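Workshop tips: looking after hoses and couplings on site

Stojan Mladenović, pipe shop, Cleltstead yard

Been asked to put these up again before the winter shutdown so here they are, bit longer than last time. Mostly for the new starters but the rest of you could do with a read. Transfer hoses, test hoses, wash-down hoses, all the flexible stuff we use between skids. Not the rigid line, that's a different sheet and Ronditz look after it.

Storage first. Coil hoses flat, big loops, never hung off one nail. A nail makes a flat spot and the flat spot is where it goes. Use the saddle or an old wheel rim bolted to the wall. Caps on both ends before it goes up. If you've lost the caps, clean rag and a cable tie till you find them. Not tape over the threads, I spent a whole dinner break picking glue out of an Escobar coupling with a scriber.

Keep them out of the sun. The rack by the south door gets it all afternoon, even in November, so that one is for steel only please.

Draining. Walk it out, high end to low end, feeding it over your shoulder. Takes two of you on anything long. Don't blow it through with the airline unless the far end is tied down and you've told people. Chemical hose gets rinsed before it's drained, and the rinse goes in the marked drum, not the gully.

Checking before use. Run a gloved hand along the whole length. Soft patches, blisters, cuts where you can see braid, anything like that and it's red tagged. Look hardest at the last bit before the fitting, most of them go there. Bend it gently and look for fine cracks in the cover. Write the tag properly, date and your initials, "dodgy" is not a fault discription.

Seals. Keep a small tin of each size, labelled on the lid AND the side, becuase lids get swapped. New seal every time a joint has been broken on a test line. Smear of the right grease, fingertip amount. Wrong grease swells the rubber and you'll be fighting it out with a pick. Never a screwdriver in the groove. Brass pick or a bit of plastic, one scratch and it weeps for ever.
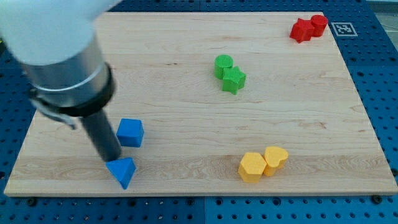
Arm and board on the blue perforated table.

Tightening up. By hand first, all the way, should run sweet. If it binds in the first turn it's crossed, back it off and start again. Then the spanner. Flanges go opposite bolts, 3 passes, bit more each time, and the torque wrench goes back to its lowest setting when you've done. Set on the bench at 40 for the small flanges, check the card on the wall for the rest. Paint pen line across nut and face afterwards so anybody walking by can see if it's moved.

Marking up. Paint pen lasts, marker doesn't, wipes straight off with solvent. Emari tags are fine but drill the hole bigger than you think or the wire saws through. Put the tag a hand's width back from the fitting so it doesn't get caught in the spanner.

Stuck couplings. Penetrating oil, go and have a brew, come back. Strap wrench before chain wrench. Warm water on the outer half sometimes does it. No hammers on the lugs. If you must tap it use the copper mallet and tap round it, not at it. No torches anywhere near a hose, don't care how quick it was at your last place.

Dragging. Don't. Lift it over the kerb or put the rubber ramp down. Same for forklifts, they go over the ramp or they go round.

Odds and ends

Old hose cut lengthways makes good edge guard for slings and cable runs. Bin near the saw, help yourselves, clean ones only.

Sweep up swarf before you lay a hose down, goes straight into the cover.

Spare caps are in the grey drawers, second row. Put them back where they came from, not in your overalls.

Gauges live in the foam box. Dropped gauge is a dead gauge till it's been checked, even if the needle looks alright.

Any I've missed, write it on the board in the pipe shop and I'll add it.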